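Members' Board > Site Visits and Open Days > Reports
Thread: Eltex open day, Fimholm workshop: report and discussion
Replies: 8

Posted by: R_Bukhari (Moderator)
Status: Section Secretary

Members are advised that the report of the June visit to the Eltex refurbishment workshop at Fimholm is now open for comment. Forty-two members registered and the party was divided into two groups, the first entering at 9.30 am. The section records its thanks to Bushra Satti of Eltex, who conducted both groups and answered questions at length.

The purpose of the visit was to observe robotic handling of parts from desktop computers received for reuse. Eltex advised that 263 towers had been received under the current intake, most of them from the Mohmand district offices. The demonstration concerned the stations at which components are removed, inspected and returned to stock.

The report is arranged by station. Corrections of fact should be posted in this thread, and the text will be amended where the section is satisfied that an amendment is warranted.

Station 1. Intake and case opening

Towers are received on trolleys, entered in the register and opened by hand. Eltex does not propose to automate this station at present. Ms Satti explained that side panels vary a great deal between makers and that a technician with a screwdriver remains faster. Members were invited to examine three opened cases and the paperwork attached to each.

Station 2. Processor handling

The station is served by a single arm with a two-finger gripper and a camera at the wrist. The wrist view was shown to visitors on a monitor beside the bench. The processor is held at its edges, one finger narrow with a toothed tip and the other a blockier pad, over the open tower. 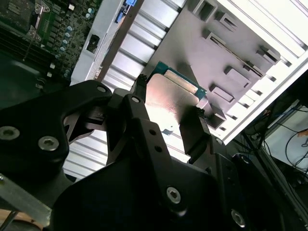 Station 3. Memory and expansion cards

Memory modules are drawn by hand and sorted by capacity into trays. A second arm was installed but was not operated during the visit, the fixture for it having been returned to the supplier, Fatstead, for adjustment. Members in the second group asked when it would be back in service. No date was given.

Station 4. Test and return to stock

Parts passed at this station are labelled and shelved. Eltex stated that a batch consists of 50 parts and that one failure in a batch results in the whole batch being tested again. The session closed with questions in the lunch room.

R. Bukhari
For the section

----------

Posted by: copperline
Status: Member

Thank you for the report. I attended with the first group and consider it a fair account of the morning.

I would ask that the wording at Station 2 be looked at again. My concern is with the toothed finger. In the picture it is pressing on the corner of the processor, and in my view a ridged tip has no place near a part that is to be resold. I raised the matter on the day and was told that the finger was under review. The report ought to say so.

----------

Posted by: tamar_valley_mick
Status: Member

I was in the same group and do not recall the words "under review". My note reads "fingers can be changed". Those are different statements and the report should not carry one in place of the other.

As to the substance, I do not share the concern. The metal lid of a processor is a sturdy item and a modest grip across two corners will not trouble it. Contacts and the edge of the board are the parts to worry about. Any member who has fitted a tight cooler has put a good deal more force on a chip than was shown to us.

----------

Posted by: copperline
Status: Member

Force from a cooler is applied flat and across the whole lid. A toothed tip at one corner is a different load altogether. I maintain the objection.

There is also the small dark mark on the lid, toward the lower left. I should like to know whether parts are cleaned before they are inspected.

----------

Posted by: ohmslaw_hobart
Status: Life Member

With respect to the previous speaker, the mark may be a speck of dust, old paste or a trick of the light, and I would not wish to see the section write to our hosts about it on the strength of one picture.

I have a separate matter. The ribbed metal behind the processor has been called a heat sink by two members who emailed me after the visit. I would be cautious. It could be any number of things in a tower, and the report is right to leave it unnamed.

May I also ask whether parking at Fimholm will be available for the next visit? Five of us ended up on the verge by the front gate and were asked to move.

----------

Posted by: quollworks
Status: Associate Member

I attended with the second group. My difficulty is with the programme as a whole. The notice promised a demonstration of robotic disassembly. What we were given was one arm in service, one arm standing idle, and two stations staffed by technicians. The technicians were excellent and I learned more at Station 4 than anywhere else, but the notice should have described the day accurately. Members travelled a long way for it.

----------

Posted by: tamar_valley_mick
Status: Member

The notice said "robotic handling". I have it in front of me. The word "disassembly" appeared in the reminder email and nowhere else.

----------

Posted by: B_Satti_Eltex
Status: Guest (approved)

Good afternoon. The moderator has kindly allowed me to respond on behalf of Eltex.

On the fingers: both accounts are partly correct. The fingers can be changed at the bench, and a smooth narrow finger is on order. I do not believe I used the word "review", but I accept that a member may reasonably have taken that meaning. The grip force at Station 2 is set low and is checked at the start of each shift.

On cleaning: lids are wiped at Station 4, ahead of inspection. They are not wiped at Station 2.

On the second arm: Fatstead has confirmed that the fixture will be returned, and I will advise the section when it has been refitted. I regret that it was not available to the second group, who had asked for it in particular.

On parking: visitors may use the rear yard, entered from the lane. Please allow extra time, as the boom gate is opened from the office.

----------

Posted by: R_Bukhari (Moderator)
Status: Section Secretary

The section thanks Ms Satti for her reply. The following amendments will be made to the report.

Station 2: a sentence will be added stating that the gripper fingers are interchangeable and that a smooth narrow finger is on order.

Station 4: a sentence will be added stating that lids are wiped before inspection.

The wording of the reminder email is noted. Future reminders will repeat the text of the notice without alteration.

The objection lodged by copperline stands on this thread and will not be entered in the report, being a matter of opinion on which attending members differ. Members wishing to be listed for the return visit should reply by private message, stating whether they require a parking space in the rear yard.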